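Call for Volunteer Nurse and Midwife Educators
Rotness Placement Program
Posted 2020-12-04

Have you ever come off a long shift, explained something to a younger colleague over a cup of coffee, and gone home feeling that those ten minutes were the best part of your day? Then we would very much like to hear from you! The Hurnbridge Health Teaching Fund is looking for nurses, midwives and nurse educators who would enjoy spending time alongside the staff of the Rotness district clinics, teaching at the bedside and in the classroom, and (our past volunteers always say this first) learning a great deal in return.

We have been sending people to Rotness for years now, and the clinics have told us plainly what they want more of. They want help with newborn care in the first hours, with wound care, and with the kind of calm, steady charting that lets the night staff pick up where the day staff left off. They would also like someone who is happy to sit down with the senior nurses and work on how they teach their own new hires.

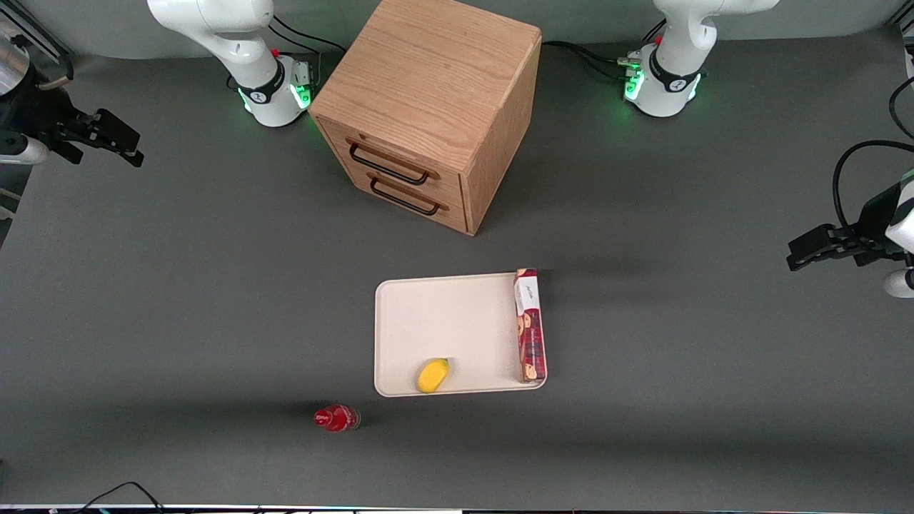 Placements run for 9 weeks, and the next group leaves in September. You will share a house with one other volunteer, a short walk from the Staltari Clinic, where most of the classroom teaching happens. Part of each week is spent at the smaller Vahidi Clinic up the valley – the road is slow, but the staff there are wonderful hosts and will feed you well.

We ask that you hold a current license and have at least two years of bedside experience. Teaching experience is lovely to have, but please don't let the lack of it put you off. Some of our best volunteers had never stood in front of a class before they went, and we give everyone a good long orientation before they leave. Retired nurses are warmly welcome as long as the license is still active. You don't need a second language, though a few phrases go a long way and we will send you a little booklet to get you started.
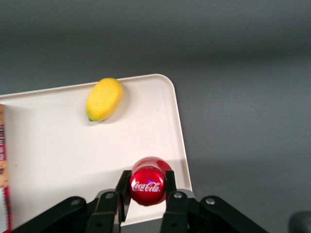
Now, about money, which we know is on everyone's mind. The fund pays for your housing, your local travel and your insurance while you are there. You pay your own airfare, your vaccinations and your everyday spending. Every volunteer receives a grant of $1000 toward the airfare, paid once your tickets are booked, and those who would find the rest hard to manage can ask for a larger grant of $1825 in its place. Just tick the box on the form. Asking for it has no bearing on whether you are chosen.

To apply, please send us the completed application form, a copy of your license, the names of two people who have worked with you, and a letter telling us a bit about yourself. The letter can be as long or as short as you like – we read every one. Tell us what you love to teach, or think you might love to teach, and anything about your health or family life that we should plan around.

We will write back to everyone, and we hold a phone conversation with each person we think might be a good match. Forms are available from the Hurnbridge office by mail or email, and you are welcome to call with questions before you apply.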